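Birwood Robotics Society forum > Student projects > Two-arm stacking task

Thread: Left gripper drags the top cube on release

jlambrechts
Stacking still unreliable on the two-arm setup. Over the August sessions we logged 116 attempts with the left arm and 40 of them ended with the top cube pulled off the lower one. Approach and placement are within tolerance. The fault comes at release: the lower finger catches the edge of the cube as it opens. Code is on the club share, branch veltora, run 535 is typical.

phong_t
Which finger opens first? If both get the same command, the one carrying more load will lag.

jlambrechts
Same command to both. I have not measured the lag.

a.morais
I'd look at the mat before the fingers. Foam gives under load. You calibrate the height with nothing on it, then press down on two blocks and the reference moves. Put a sheet of MDF on top and run it again.

phong_t
Disagree. The blocks weigh next to nothing. If the foam were the problem you would see a height error at placement, and he says placement is fine.

a.morais
He says it is within tolerance. The tolerance in that file is 4 mm, which is generous for a cube that size.

natgarcia
Can we leave the mat alone please. The rules for the Mota round specify foam tiles, so anything tuned on MDF has to be done again. Jozef, is the tag pose read once at the start or updated on the way down?

jlambrechts
Once, from the hover position. After that the gripper hides too much of the tag.

natgarcia
Then any error in that reading is carried all the way to release. Average several readings at hover. It costs you half a second.

phong_t
Fine, but also stagger the opening. Lower finger first, wait, then upper, then lift straight up. At the moment you retract along the approach angle, and that alone would drag the cube.

matilde_m
Tried the vertical lift on Ada's branch last term. It helped, although the wrist came close to its joint limit. Move the stack towards the middle of the mat and you get the margin back. Park the right arm off to the side while you do it, with its fingers closed.

a.morais
Still want to see the height log.

jlambrechts
Height log uploaded, line 3634 onwards. Stack is now on the copper tape near the middle, right arm parked. I'll do the vertical lift first and leave the averaging for a separate run, otherwise we won't know which one made the difference. Foam stays.

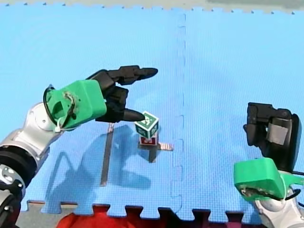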